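How to set up and run a hand-held gripper session: house rules, short version

Posted in Guides, by Urszula Ostrowski

People keep asking me for the long rulebook. The long one is 252 lines and you won't read it. Read this instead, then skim the long one before your first full shift.

Applies to anyone recording with the hand-held grippers on the Rimmont floors, upstairs or down. If you're on the Dinari arm cell, different page, fenced area, different rules.

What you need

A pair of grippers, checked out under your own name. Marker cubes already fitted. Headset or head mount. Charged batteries. Closed shoes. Your task card.

Step 1. Walk the floor first

Before you put anything on. Once the head mount is on you lose a good part of your side vision and you stop looking down. So look down now.

Cables are the big one. Power strips and chargers go along the wall or under a desk if you can manage it. If a cable has to cross the floor, tape it flat or put a cover on it. No loops. If you can get a toe under it, it's a loop.

Chairs too. Anything on casters gets pushed in or lined up at the wall, unless it's part of the task. Paper, bags, packaging, same thing, pick it up.

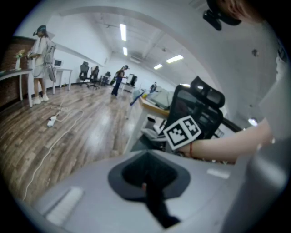

Then agree on space. Arm's length plus the gripper, all the way round, is yours. Everybody else's is theirs. If two people are recording near each other, say out loud who is working which desk. Takes ten seconds.

Step 2. Check the markers

Every face of every cube. You want flat, clean, nothing peeling, no tape across the pattern. A cube that wobbles when you tap it is a bad cube, swap it. Don't press it back down and hope.

Standing markers on desks: don't move them after calibration. Not even a little. If you bump one, stop, tell the lead, recalibrate. We lost nearly a whole Thursday to one nudged marker, which is why this is a rule now and not a suggestion.

Step 3. Fit the gear

Harness first, then head mount, then grippers. Take it off in the reverse order.

Straps snug, no loose ends hanging in front of the camera. Long hair tied back. Bracelets and watches are ok if they sit tight, dangly ones come off. Rolled or short sleeves are better then loose cuffs, cuffs catch in the fingers.

Open and close each gripper 6 times, empty. Should feel the same every time. Sticky or gritty, tag it and get another.

Step 4. Sitting or standing

Pick one per take and stay with it. Standing: feet flat, don't lean out over anything. Sitting: both feet supported, elbows free, grippers out over your lap at the start position and held still for 4 seconds so the tracker settles.

Extra rules for the upper level, please read these:

- Nothing goes on the ledge by the railing. No cups, tubs, tools, nothing. People work down there.
- Grippers never go past the handrail, on or off.
- Don't walk backward with the head mount on. Turn round, then walk.
- Stairs only with the grippers put down and the head mount off. 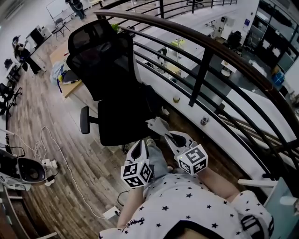 Step 5. During the take

Slow is fine. Smooth is better than fast. Don't talk to people passing unless you need them to move, and if you need them to move, pause first.

Drop something? Leave it, finish or cancel the take, then pick it up. Do not lunge for it. A dropped object is a bad take, a fall is an incident report.

People in the background: fine, if they've signed the site notice and know recording is on. Visitors haven't. Pause untill they're gone. Screens with mail or customer stuff on them get locked or turned away.

Any dizziness, headache, sore wrists: stop. Not at the end of the batch. Stop then. No one loses hours over it, that's been agreed.

Step 6. Breaks and handover

Swap after every batch. At least 2 people on a level at all times, nobody records alone, including early mornings.

At handover, say what's wrong with the kit. "Left one's a bit stiff" is plenty. Write it on the tag as well. Wipe the handles and the inside of the headset band. Put the batteries on charge, on the bench and away from paper and fabric.

Step 7. Close out

Chargers off at the strip. Floor clear again, same check as step 1. Cubes covered. Grippers back in the case, fingers closed, cubes facing up.

Bad takes stay in the log with a note. Don't delete them. "Bumped chair" or "cable caught" is the sort of note I want, it tells me what to fix on the floor.

Changes since May: the ledge rule, the backward walking rule, and tags instead of stickers. If something in here doesn't match the long version, follow the stricter one and let me know.

Related guides
Cleaning and storing marker cubes
Zelenák harness: sizing and strap routing
Dinari arm cell: who can go in and when
How to write a useful take note
Clelness tracker: recalibrating after a bump

Contact the floor team | Copyright Rimmont | Back to top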